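I have finally sorted out my sponge situation and I'm far too pleased about it!

For years I had one sad sponge living at the back of the sink, doing everything. Dishes, the stovetop, the bench, the bottom of the bin once (I know, I know). Then my neighbour Loredana De Luca came over to help me clean up after a big lasagne night, took one look at it and went home to fetch me a new one from her own cupboard. That was in February and I've been a changed woman ever since.

What I buy now is the plain old two-layer kind, green scourer on one side and yellow foam on the other. I've tried the fancier ones. The Kuto one had a lovely colour and fell to bits on a cheese grater, and the Steleck one was so stiff it wouldn't bend into a mug. The cheap green and yellow ones just get in there — corners, rims, that annoying groove around the lid of my Morelli pot — and I keep 2 on the go, one for dishes and one for benches.
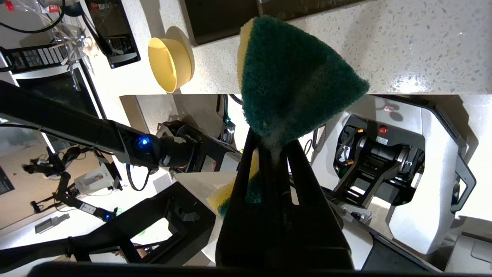
How do you tell the dish sponge from the bench sponge when they look the same?

Snip a corner off the bench one as soon as it comes out of the packet. You can feel it even with soapy hands, and it still fits into all the same spots.

The foam side does nearly all the work at my place. Glasses, bowls, plates, anything with a glaze I love. I save the scourer for baking trays and the porridge pot, and even then I give them a good soak first with a squirt of Dutar and a kettle of hot water. Go easy with the green side on anything shiny or non-stick! I took the finish off a perfectly good frying pan that way and I'm still cross about it.

When I'm done I rinse them, squeeze them hard and stand them on their edges so the air gets around both sides. They smell so much better than when I left them lying flat in a puddle. Once the foam starts to tear, the dish one gets its corner snipped and moves to bench duty, and the old bench one does the shower tiles before it goes in the bin.

Next up is the cupboard under the sink, wish me luck!

377 shares
2 comments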